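Subject: Re: [wood-tops] pale specks and one hole, oil again or sand first?

Erzsébet Szekeres wrote:

> Got your first note but no pictures came through, so I'm guessing. What
> is the finish now? If it's the Wodolell oil you can spot repair it. If
> somebody put a varnish over it then no, you'd be sanding the whole top
> whether you like it or not. Try a drop of water on the worst patch and
> another on a good patch and tell us what they do.
>
> Also which side does the light come from, and is that hole you mention
> all the way through? Would help to see it with something next to it for
> size.
>
> E.

Sorry for the slow answer, in and out all week. Second try with the pictures, shrunk this time so the list doesn't eat them.

So. It's the top we got from Vītola, 79 inches long, honey color, long strips side by side. Not a fancy one. Finish as far as I know is Wodolell, two coats, put on in July before it came up to Skurlow. Nobody varnished it that I heard of but I wasn't there the whole time. The strips have all drifted a bit in color, some gone more orange than their neighbors, which I like and don't want to lose. That is my main worry with sanding.

Bottom left corner has a whitish smudge, and there are pale specks and scuffs here and there over the rest.

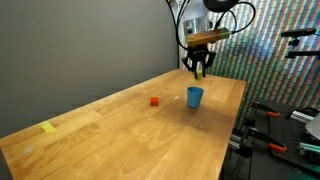 Water test - did it this morning. Good patch beads up, bad patch goes dark in a minute or so and then slowly comes back. So I think that says oil and worn, right? Not varnish. But I did it with a lot of water in a hurry so maybe do not trust me.

The yellow tape comes off before I do anything. I'm a bit scared of what it takes with it. Last time I peeled tape off an oiled board it left a clean rectangle brighter than everything around it, and that was still visible a year later. Warm it first with a hair dryer? Or just pull slow and flat? Somebody on here had an opinion on this in the spring and I can't find the post.

Now the hole. Small, round, dark inside, rim is a little rough and lighter than the rest. Drilled, so not a knot. I poked a toothpick in and it stops, so not all the way thru. It does catch crumbs, and I'd like it gone or at least level.

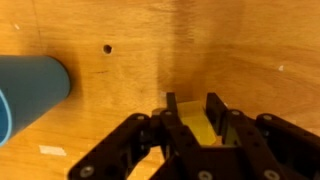

The hole, with something blue off to the left.

Options as I see them: wax stick, which is quick and will fall out by Christmas. Plug cut from an offcut, which I don't have, unless Vītola will sell me a short end. Or sawdust and glue, which always goes darker than I want it. Leaning wax stick. Tell me I'm lazy.

Specks. The dark ones are mostly toward the left edge, scattered, some of them not far from the cup. They don't wipe off with a damp rag and they don't feel raised. No idea. My first thought was ink, second thought steel wool bits left in the oil and gone rusty, because somebody here is definately a steel wool person. If it's iron, doesn't lemon juice or something like it lift that? I'd rather ask than bleach a stripe across the table.

On the light: it comes down hard on the right half and washes everything out, so if there are marks over there you won't see them. I ran my hand over it and it felt ok.

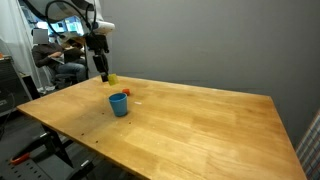
Erzsébet Szekeres says iron specks would have a grayish halo if you get your nose down to them, and that ink generally wouldn't, so look with a magnifier before putting anything acid on the wood. She also says to do any lemon juice test on the underside, and not in the middle of the afternoon when you're rushing. Fair. (She sent that to me only, pasting it in so it's on the list where it belongs.)

Checked the underside, it's bare wood, so the test there won't tell me much about the oiled face. Will use the back edge.

What I think I'm doing unless someone shouts: clear everything off, blocks, cup, the lot. Tape off, slow. Wash once with barely damp rag and let it sit overnight. Hand sand only the smudge, fine paper, with the grain, feather it out. Wax in the hole. Then one thin coat of Wodolell over the whole thing, wiped back after twenty minutes. I have a 100 ml tin left, is that enough for 79 inches if I'm stingy? The label says nothing useful.

One more, the top as it looks from further back. To my eye the wood is fine here and I'd leave it alone:

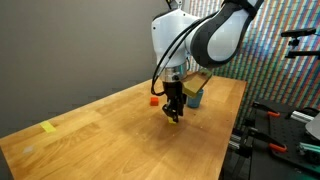
Red block to the left, blue cup to the right, pale top under both.

Also - the folks at Drolisport have a bench made from what I'm told is the same stock, and theirs got a hard wax instead of oil. Looks good but a bit plasticky. If anyone has gone from Wodolell over to hard wax on the same top, did it stick?

Have to run. Will read replies tonite and start on the tape tomorrow if nobody objects.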